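Flalovbridge, Thu 26 July

Pollska today released results from a bench trial of robotic handling of aluminum profile, a routine shop-floor chore still done mostly by hand at its Flalovbridge plant.

The trial covered 1,553 pick attempts by a two-finger gripper on one slotted profile type. The system completed 800 without operator help. Most failures came from poor alignment before the fingers closed.

"It is not ready for an unattended shift," said Anwara Majumder, test lead at Pollska. "A trained operator is faster and can also sort, deburr and stack."

Gripper fingers and aluminum extrusion at the test bench:
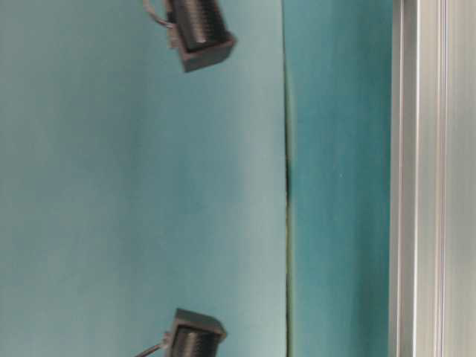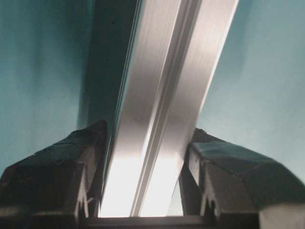
Mixed bins, oily stock and parts of unequal length were outside the scope of the trial. A second phase with partner Benkirane will add 16 profile types and 3 bin layouts. Results are due in April.

Pollska does not plan to offer the cell for sale before the second phase is complete. The full test report is available to customers on request.

Press contact: Tarek Mansour, Pollska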